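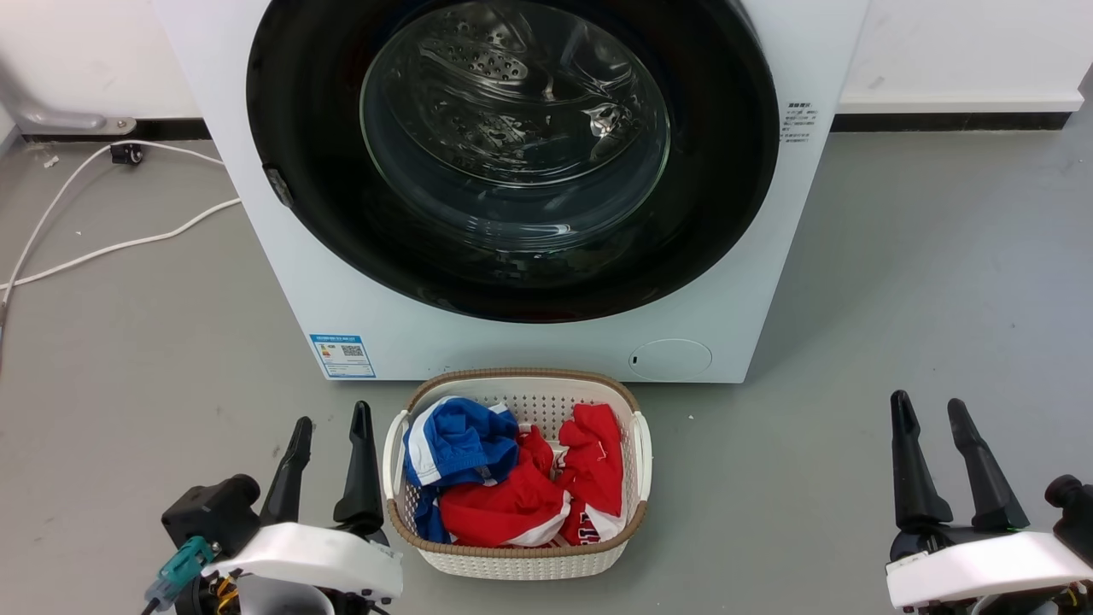
Notice to Residents Regarding the Laundry Room

The management of the Michailidis Residence reminds all residents that the laundry room on the lower level opens at six in the morning and closes at ten at night. Garments left in the room after closing will be placed on the shelf in the corridor and entered in the register.

Management has been asked to clarify its position on the red and blue clothing. The position is as follows.

In June, a basket of sports clothing was found in front of the washing machine at closing time. It was entered in the register as item 61, placed on the shelf, and labeled in the usual manner. The following morning it was in front of the washing machine again. The label had been removed and folded into the collar of the blue garment. The register, which is kept in a locked drawer, showed that item 61 had been collected and signed for. The signature reads Zesteo.

There is no resident of that name. There was, according to the older registers, an athletic club called Zesteo, which rented the lower level before the building was converted. Its members wore red at home and blue away. The club paid its rent on time for 24 years and left without giving a forwarding address. Its final account, in the amount of 1,249, was settled in cash and remains on file.

Management does not draw conclusions from this. It has a duty to keep the floor clear and the machine available, and on the second evening it returned the basket to the shelf. On the third morning the basket was back in its place, and the resident of Apartment 178 reported that she had heard a whistle from below a little before five, followed by what she described as a great many people running in place. She was advised that quiet hours apply to all parties.

It was then proposed that the clothing be washed. The proposal was not in keeping with the house rules, under which each household attends to its own laundry, and a written exception was prepared. The load was run on the short cycle with a measure of Nomo powder, dried on the line, and folded - red on one side, blue on the other. The basket was left on the corridor shelf overnight with the door unlocked.

By morning the shelf was empty. A coin had been placed in the box for the cost of the powder. It is of an older issue and the bank has declined to accept it, but it has been recorded as payment in full.

Residents are therefore informed that sports clothing found in the laundry room before a match is not to be moved, sorted, or reported. A list of matches has been posted beside the door. Management did not post it, but has compared it with the club's records and considers it accurate. The next opponent is Joro, away.

Residents are asked to keep the blue wash separate that week.

The Management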